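Good habits for recording pick-up demos with a hand-held gripper

A clean demo is a lovely thing to replay! These are the house rules we use at Ivura, first written down by Leen Khalaf and since tidied by Rupert Plattner, and they work just as well at a kitchen table.

Before you start

Write the task as one plain sentence, such as "pick up the mouse and put it back on the mat". Everyone recording that task uses the same sentence, word for word.

Leave everyday things on the desk. A robot that only ever sees bare tables gets a nasty shock later. Do put away letters, passes and anything with a person's name on it.

The approach

Open the fingers fully, then come in slowly with one on each side of the object. Pause for a moment before closing. That little gap is gold when you come to mark where the grasp begins.

Close gently and stop at first firm contact. No squeezing!

Afterwards

Log every take, fumbles included, and tag the bad ones "retry". Please don't delete them. Batch 2249 had some wonderful recoveries in it, and Mireille Kassab still uses them for training new starters.

Take a break after 30 takes. Tired wrists make wobbly data, and the next batch will be all the better for a cup of tea. 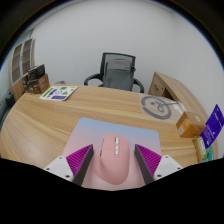

Fingers either side of the mouse, with a gap left before closing.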